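The Drawer That Ate the Desk

By Sânziana Bălan

There is a box on my desk at Mesbridge that has outlived two office moves, one flood in the basement and a very stubborn coffee habit. It came with a pair of winter boots in it, and for a while it held nothing more than receipts. Then came the pens, the hand cream, the tea, the plasters my mother sends by post every February (she is convinced that city offices are full of sharp corners), and before I knew it I owned what Emilian Vasiliu likes to call a landfill with a lid.

Emilian spent most of his working life fitting out stationery shops, and he now helps small offices get their desks in order under the plain name of Vasiliu. His whole method rests on one box per desk. He likes it shallow and he likes it open, and he wants it close enough to the front edge that you can drop something in without getting up or looking very hard. I was doubtful, I'll admit, having bought three sets of matching trays over the years and filled every one of them with dead batteries. But his way is gentle, and you begin with just one or two small things.
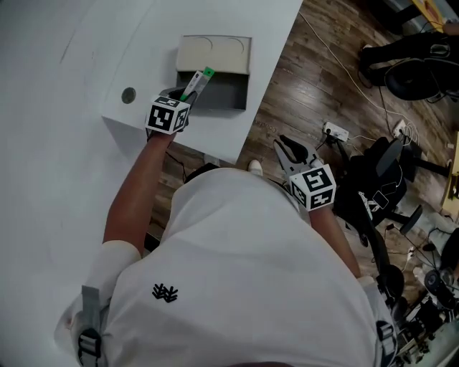

A slim item with a bright green end, held inside the box near the edge of the desk.

Starting small matters more than you would think! My first try, back in my old place on the Flusora side of town, was an all-night affair with 378 separate objects laid out across the floor (yes, I wrote them all down, and no, I would not do it again). By three in the morning I was reading old birthday cards and eating crackers, and most of it went back where it came from. Emilian laughed for a good long while when I told him. He would have had me put away one thing, go home, and put away another the next day.
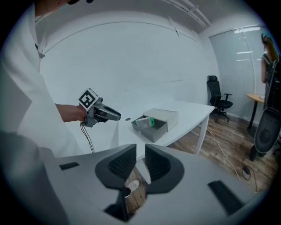
My own trouble has always been lids. I love a lid. I close it, I feel wonderful, and then I forget what is under it until spring, which is how I once came to own four rolls of the same Plitier tape. Emilian keeps his lids, but he has no patience for them during the working day, and I have come around to his view. With the white lid standing up at the far side of the box, the little white package with the green printing is right there to be seen, and a thing you can see is a thing you won't buy twice. At night the lid can go back on, if you are the kind of person who sleeps better for it. I am.

My boot box has gone to the recycling, and the tea has its own shelf in the kitchen now. The plasters are staying where I can reach them, at least until I have told my mother.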